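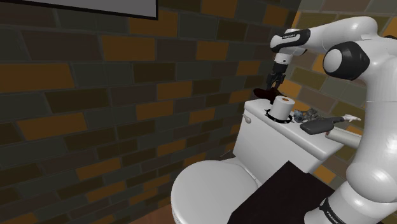
What is room correction in a loudspeaker system?

It is the adjustment of the signal sent to a loudspeaker so that the sound reaching the listener is less affected by the room. The adjustment is worked out from measurements made with a microphone where the listener sits, and is applied by a filter placed before the amplifier.

Room correction

Room correction (also room equalisation or digital room correction) is a form of signal processing used in home audio, studio monitoring and cinema sound. It is found in audio-video receivers, powered loudspeakers, subwoofers and computer software. It differs from ordinary bass and treble controls in that its settings are taken from a measurement of the room and are normally much finer.

Background

A loudspeaker that measures evenly in open space will not do so indoors. At low frequencies the sound forms standing waves between opposite walls and between floor and ceiling. At some places in the room these raise the level of a given note, and at others they lower it. At higher frequencies the wavelengths are short, and the main effect is a large number of separate reflections arriving after the direct sound.

Early equipment dealt with the problem using analogue graphic equalisers set by hand. The bands were fixed and usually too wide to match a narrow room resonance. Parametric equalisers allowed the centre frequency and width to be chosen. Digital processors later made it possible to measure the room and calculate the filter in one device.

Measurement

The usual test signal is a sine wave that sweeps upwards through the audible range. The recorded sweep is converted into an impulse response, from which level, delay and decay time can be read. A single position gives a result that may be valid only within a small area, particularly at high frequencies. Most systems therefore ask for several positions. The Nultideo processor uses 8, with the first taken at the main seat and used to set the delay of each channel. The Kesness software accepts up to 13 and lets the user give more weight to some than to others.

The microphone is supplied with a calibration file or is assumed to match a standard curve. It should be placed at ear height on a stand. A microphone resting on a sofa cushion or held in the hand will give false readings.

Reflections and decay
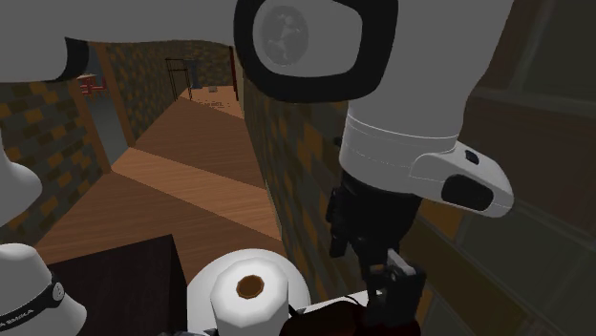
Reflected sound is treated differently according to how late it arrives. Very early reflections alter the tone of the direct sound, while later ones are heard as reverberation or, between hard parallel surfaces, as a rapid series of repeats known as flutter echo. A filter cannot remove flutter echo over a useful listening area. The condition is common in narrow spaces with few soft furnishings, and a long hallway with a wooden floor, like the one shown, is the kind of shape in which it should be checked for. Rugs, curtains or absorbing panels are the normal treatment. Where such a passage opens directly on to the listening room, it may also change the low-frequency response, and the door, if there is one, should be left in its usual position during measurement.

Filter types

Two main types of filter are used.

Infinite impulse response (IIR) filters need little processing power and add little delay. They are well suited to low-frequency peaks, where the resonance of the room behaves much like the filter itself. The Denow subwoofer module uses IIR filters only.

Finite impulse response (FIR) filters can adjust level and timing separately. Their resolution at low frequencies depends on their length, given as a number of taps, and on the sampling rate. The Mohmand two-channel unit applies a filter of 1664 taps to each output. Long linear-phase filters add delay, and the picture may need to be held back to match when they are used with video.

Limits of correction

Peaks can be reduced safely, but deep dips caused by cancellation generally cannot be filled. Extra power sent to the loudspeaker at that frequency strengthens the reflected wave as well as the direct one, so the dip remains and the amplifier may be overloaded. Most systems set an upper limit on boost for this reason.

Many systems also allow an upper frequency limit, above which the signal is left unchanged. The Kesness software sets this to 1000 Hz unless the user alters it. Measurements should be repeated after loudspeakers or large pieces of furniture have been moved.

See also

Bass management
Impulse response
Parametric equaliser
Reverberation time

Page last edited 21 September 2024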